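Myrto Nikolaidis
Practice tower thread, 1/11. I teach the evening PC repair class at Kalport and this month we're on boards and processors.

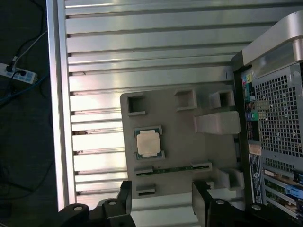

Side panel off, mock board in place, chip in its socket.

2/11
The board is a gray mock-up. A beginner can get the order of work down on one of these before touching a live board. I used to start people on dead boards from the scrap bin and spent half the evening talking about bent pins.

3/11
Tower goes on its side first. Every time. Working on a board in an upright case means you're holding parts against gravity with one hand, and screws go places you can't reach.

4/11
The chip has a beige square top with a thin green-blue edge showing around it. There are two small dark clips, at opposite corners. I have people say out loud which corners they're looking at before they reach in. Sounds silly, works fine.

5/11
Hold a processor by the edges. Lower it straight down, don't slide it. If it doesn't want to sit, lift it out and look again. Pushing harder is how the Pullska boards died last year. We lost 2 in one evening.

6/11
Next is the long slot under the processor, with a green strip in it and a raised latch block at each end. On a real board that's where I'd teach memory: open the latches, line up the notch, press evenly on both ends.

7/11
Someone asked about the case. It's a metal one with a ribbed silver surface inside and a handle at the back. Heavy to move between benches, so it mostly stays where it is. The vent grille with the square holes collects lint like you wouldn't believe. Brush it, then wipe it.

8/11
Tools for the first night: one Phillips screwdriver, a magnetic dish, a soft brush, a flashlight. Leave the big kit at home. The Vudach driver set we sell at the desk is fine but any decent one will do.

9/11
My first computer was bought in 1983 and my father wouldn't let me open it. I opened it. The screws went into an egg cup and I still use one for small parts.

10/11
Time to beat is 84 seconds for chip out, chip back in, clips checked. I don't care much about speed but people like having a number. Anyone who drops the chip starts over.

11/11
Next round starts in May, doors at 6:30 pm, room behind the Sopacua print shop. Fee is $55 and covers the handouts. Bring reading glasses if you use them. Reply here if you want a spot and I'll put you on the list.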